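Dinner table notebook, Tikville flat
March, started 7:40 am

Kettle on, notebook open, and I'm back on the place setting work for Gralteo. I've been looking forward to this one all week! The question for this stretch is dull on paper and lovely in practice: how little can you put on a table and still have it read as dinner for two?

Where we left off: the Grorkance tableware was too matched. Every plate the same white, every spoon from the same drawer, and the whole thing looked like a shop display. So the matching set has gone back in its carton and I've switched to odd pieces. One pink plate, one pale yellow. Different colours at the two ends turned out to be the best decision so far - you can say "the pink end" and "the yellow end" and everyone knows which side you mean. I'm going to use that in the labels from now on.

Setting 3, as written on the card:
pink plate, left end
yellow plate, right end
2 spoons between them
dark red cup behind the spoons
clear-ish white plastic cup further back

No forks, no knives. I tried knives in setting 2 and didn't like them. They made the middle of the table look busy, and soup night doesn't need them anyway.

The plates. I have become very fond of the pink one. It has a proper raised rim and a shallow well, so it's easy to get hold of by the edge, and the colour changes like mad with the light. Straight on it's salmon. Under the ceiling light, from slightly above, it goes a dusty mauve with a deep burgundy side to it. I wrote "salmon" in the stock list and "mauve" on the card and then spent a while wondering whether I had two plates. One plate. Stock list now says pink and will stay that way. Fine scratches in the glaze show up around the glare, so a softer sponge for this one please.

The table. Dark brown top, a bit scuffed, four tapered legs, and a much better partner for coloured plates than the pale Tripathi trestle we had before. It throws light back in pale streaks, so any crumb shows. Wipe before setting, wipe again after. The Tripathi can go to the back room for good as far as I'm concerned.

The floor. Glossy pale tiles with dark grout. There are grey scuff marks on them that I'd like gone before setting 4. Warm water and a drop of vinegar first, then see. Grout lines are handy for putting the table back in the same spot, so no tape needed.

Side jobs, same morning:
- black mat needs a shake outside, there are white bits all over it
- sort the cardboard box by the bucket
- find a home for the white bag at the back of the tabletop, or write it onto the card
- photo count in the project folder stands at 2,305, of which 692 are keepers

Next up is setting 4, with the yellow plate and the pink plate swapped and the spoons turned to face each other. Very keen to see that one.
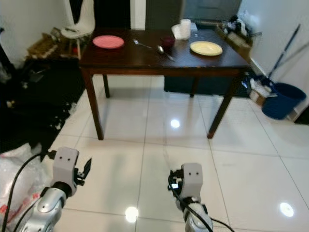
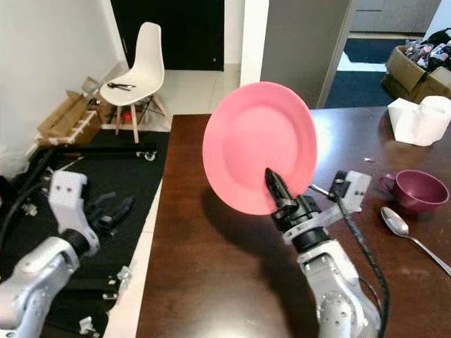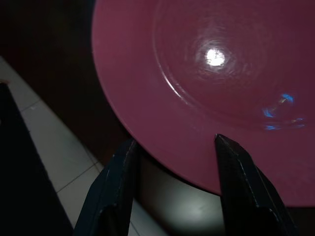
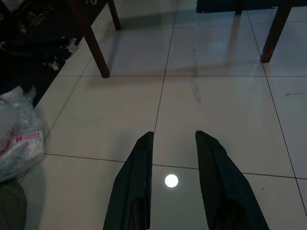
Last one: floor tiles, scuffs and furniture legs.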